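Brumstead Guide to Drawing District Boundaries
Section 4: Preparing a draft map for public comment
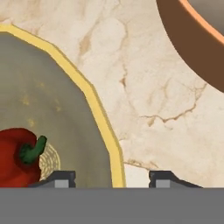

Who may submit a draft map?
Any registered voter in the area under review may submit one, and so may a party, a town council or a civic group. Each submitter may have one draft open at a time.

Before you start

You will need the current population table, the list of existing polling areas and a copy of the boundary rules adopted in August. The examples in this section use Kerimia, which has 11 districts.

Steps

1. Open the population table and check that the total matches the figure on the cover sheet. If it does not, stop and contact the boundary office.

2. Assign every polling area to one district. Do not split a polling area at this stage.

3. Add up the population of each district and enter it in column 4.

4. Compare each district with the average. In the Kerimia draft, Aquino was over by 1,744 residents, and two polling areas were moved to Alludham.

5. Check that each district is a single connected area. Land joined only by a bridge or ferry counts as connected if the crossing is open all year.

6. Write a short statement for any district that crosses a town line.

7. Sign the cover sheet and file the draft before 5 p.m. on the closing day.

Note: The comment period is 30 days. It begins when the draft is posted, not when it is filed.

Caution: Do not change district numbers after filing. Comments are sorted by number, and a changed number will send them to the wrong district.

Questions on steps 1 to 4 go to Trinidad Policarpio. Questions on filing go to Rogelio Agbayani at the front desk.

Section 5 covers replies to comments and revised drafts.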